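Old chargers, empty bottles: Kurian drop-off back at the Jekik hall, boxes welcome

18 April 2023

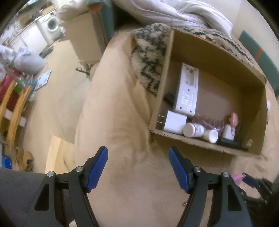 The spring drop-off for small electricals and bathroom odds and ends opens again this week at the Jekik hall on Gelletti Street, and the message from the organizers is short. Bring it in a box. Any box. An open cardboard one off the bedroom floor is fine.

Last September the Kurian neighborhood group took in 143 boxes over 2 days. Most were what you would guess. Power adapters that no longer belong to anything, white plastic gadgets with the label worn down to nothing, pill and lotion bottles, bits of clear molded packaging, hair stuff. All mixed together, usually, the way it comes out of a nightstand drawer.

That's allowed. Sorting happens at the hall, on long tables by the side door. But the group is asking people to do a few small things at home first, because the line got badly backed up last time and a few folks gave up and drove off.

Adapters and cords: leave them with the device if you know which one they go to. If you don't, just put them in loose. Tape over the prongs is not needed. Cords tied in a knot are a pain, please don't.

Bottles: caps on. Empty ones can go in the same box as the electricals. Anything with medicine still in it can't be taken at the hall at all, and has to go to the pharmacy counter instead. Last fall a good number of bottles had to be handed back at the table for this, which slowed everthing down. Check before you leave the house. Labels with your name on them should be peeled off or blacked out.

Batteries: out of the device, in a seperate bag. Same rule as before. If the cover is screwed shut and you can't get it open, write "battery inside" on a scrap of paper and tape it on. Someone at the table has a screwdriver.

Clear plastic trays and inserts: yes this year. They were turned away in September and plenty of people complained. Rinse if sticky.

Combs, brushes, clips and so on: only if they could be used again. Otherwise household trash.

Box size is the one thing that has changed. 16 inches on the longest side is now the limit, after some very large ones came in last year that two people had to carry. Bigger load? Use more than one box. Tops can stay open, in fact open is better, the crew has to look inside anyway. Torn flaps don't matter. Boxes are flattened and recycled at the end of the day so don't bring one you want back.

Working items go to the reuse shelf run out of the back of the hall. Eltex, the repair shop two doors down, is checking the plug-in things again and will not charge the group for it. Whatever fails goes on to the county recycler with the rest. People who want something off the reuse shelf can come by in the last hour. First come first served, no holds, no phone calls asking what's there.

The group has set aside 375 dollars for hauling. That covers the truck and not much else, so there will be a jar by the door. No charge to drop off.

Parking is in the lot behind the hall only. The curb out front on Gelletti is a bus stop and cars got ticketed there in the fall. Come in by the alley, unload at the side door, go out the far end. If you can't carry a box in from the car, honk once and stay put.

Not accepted, same as always: paint, light tubes, microwaves, TVs, anything with gas in it, mattresses. Sheets and bedding were taken at one point but the shelter is full up and has asked for a break until September.

Hours are posted on the hall door and on the board outside the library. Rain or shine. Residents of the apartments on the Kurian side can leave boxes in their lobby the night before, marked JEKIK HALL in large letters, and they will be picked up by handcart in the morning.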